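Small Tubes, Big Color

Charito Abella keeps her test tube racks where other people keep their spice jars, and after an afternoon in her kitchen in Zekelton I want to do the same. She has been making natural dyes for years, and every batch leaves a little sample behind: onion skin, beet, marigold, madder, walnut hull. Her collection stands at 128 tubes, and she can tell you the story of pretty much any of them (the one that stained the bathtub is a favorite!).

The rack is the heart of it. A bright blue one shows off the liquids beautifully, red and yellow and one much darker, and the capped tubes stand up straight so the colors can be compared side by side.
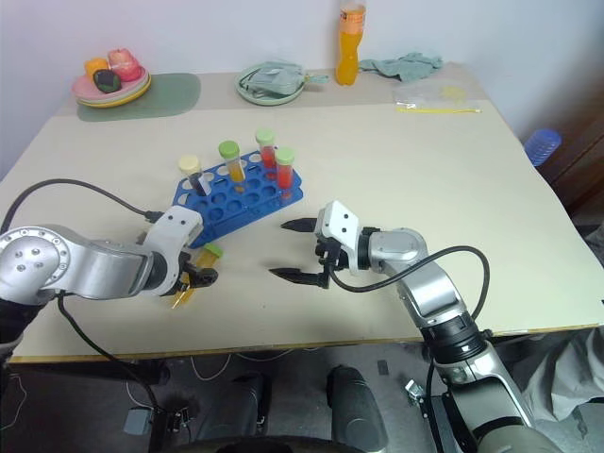
Caps First, Then Labels

Abella likes to sort by cap color. Green is for the bright shades and cream is for the deep browns, the slow dyes that want patience and a cool shelf. It's such a simple habit, and it makes a crowded shelf a pleasure to look through! Her neighbors on Tiongson Street have started doing it with their salad dressings.

A ridged screw cap is worth looking for, especially if your hands are usually damp from rinsing yarn. So is a plain white label with room for the plant, the month and the fiber.

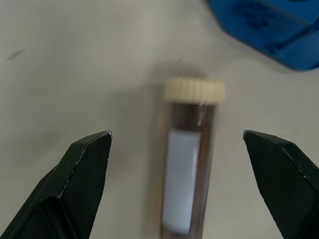

She writes in pencil, always, and sticks the label on before filling. Walnut is the one she goes back to most. She starts with 500 grams of hulls, lets them soak for 8 days, and strains the liquid through an old pillowcase. The last batch, from April, went onto a gray wool blanket that now lives on the back of her couch, and she's already saving hulls for the next one.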